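How much food for a drop-in open house at a small community hall?

Posted 06/09/2023 by maplecreek_mum

Hi all, I've somehow ended up in charge of snacks for our hall's open house and I'm getting nervous. It's a drop-in afternoon, people wander through whenever they like, and we've had 59 say yes so far. Last time there was a proper sit-down lunch and it cost a fortune, so this year it's packaged nibbles and cold drinks only. I've got one long table, no fridge to speak of, and a budget that makes me want to cry. How much do I buy, and do I put it all out at the start or keep some back? Also a few kids with allergies are coming and I'd like their parents to be able to relax a bit.

Jarmo Koivisto

I've done the snack table at the Tuominen Street centre for years, so here's my two cents. For a drop-in, plan on two small packets and one drink per person, then add 17 extra packets for the kids who come back when their parents aren't looking (mine included!). Keep half of it under the table in boxes. If it's all out at two o'clock, it's all gone by half past.

Leave things in their wrappers. Parents can read the ingredients themselves, nothing goes stale, and whatever's left over can go in the cupboard for the next do. I sort by tray or basket so people aren't rummaging – savoury in one, sweet in another, and anything nut-free on its own table with a big sign.
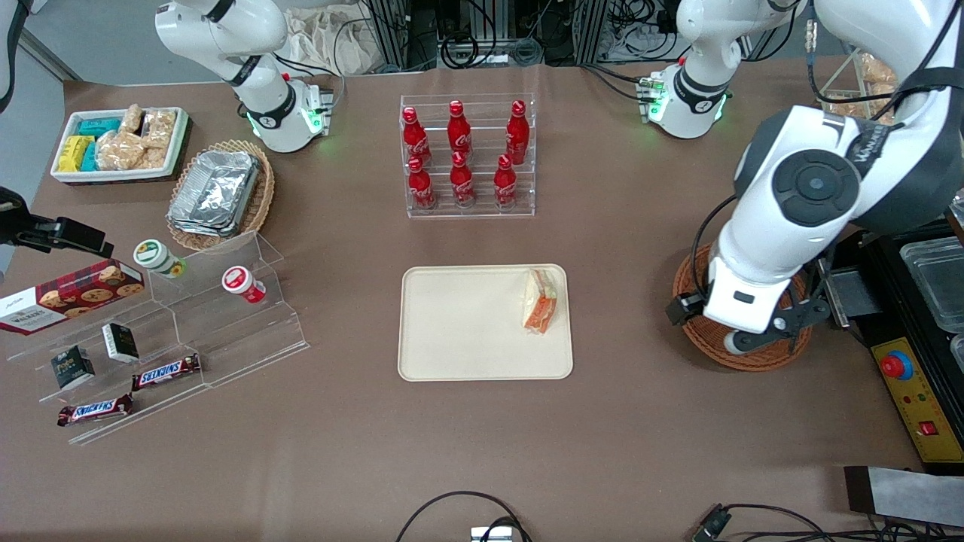 Snack table with packets on a tray, baskets and a bottle rack.

A rack for the drinks is worth borrowing if you can find one, as bottles standing loose get knocked over the minute a toddler grabs the tablecloth. Ours came from the Standix shop and it's lasted well. Oh, and put the garbage bin at the far end of the table, or you'll have a queue going both ways.

grerow_gal

Agree with most of that but two packets is stingy, sorry! Do three. Our August fair had hungry teenagers and we ran out before the raffle was drawn. I'd also get fruit. Mandarins are cheap, they come in their own wrapper and there's hardly any mess.

pete_in_the_shed

Just buy chips.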